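Course handout 4: Reading a water bill
Household Costs, evening group, Skarnen Adult School
21/08/2025

Please bring one old bill from your own home. If you don't have one, use the sheet from Prodby Water, which I give out at the start.

1. The two parts of the bill
Every bill has a fixed part and a part for use. The fixed part you pay also when you are away for the whole month. On the Prodby sheet the use is found from two meter readings:

New reading: 1,545
Old reading: 1,336
Use: 209 units

Many students take the new reading as the use. Please subtract first, then look at the price.

2. Price steps
In our sheet the price changes at 300 units. Under this line all units have the low price. Over it, only the units above the line have the high price, and the first 300 stay as they were. I repeat this every year, it is the most frequent mistake in the test.

3. Estimated readings
A small letter E near the number means the company did not read the meter. The next real reading corrects it, so a very high bill can come after some low ones. Compare at least 2 bills before you write a complaint.

Homework for September
a) Find the fixed part on your bill.
b) Calculate your use for one day.
c) Write a short letter asking for a new reading. 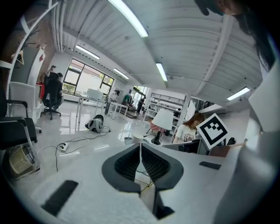

Comment from a student: In my building we have one meter for all the apartments, so I can't do part b. Can I divide the total by the number of apartments, or should I use the Prodby sheet?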